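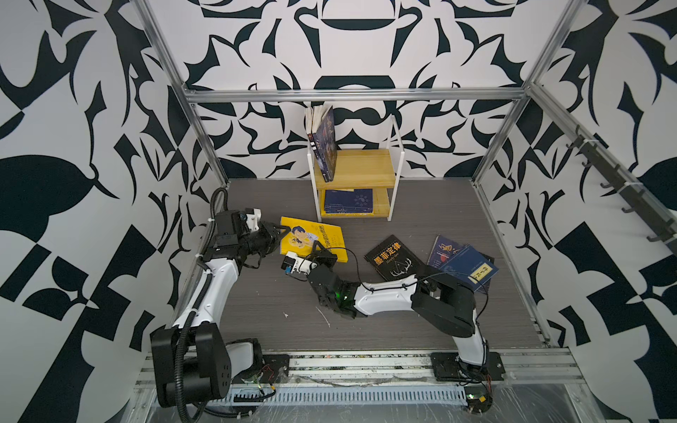 Fig. 1. Both Heltetach arms near the yellow book, with the shelf behind.

3. Trying out the kit

Mwende and I had the two-arm Heltetach kit from October, and we loved working with it! Our task was book tidying: pick a book off the floor, put it on the shelf. Thin paperbacks were the hardest, as the fingers need an edge to get under. We logged 257 attempts, and Nassoro Temba checked our notes every Friday.

The manual is clear, though the cabling chapter is too short – we lost a whole afternoon to one loose connector. Next term we want to try handing a book from one arm to the other.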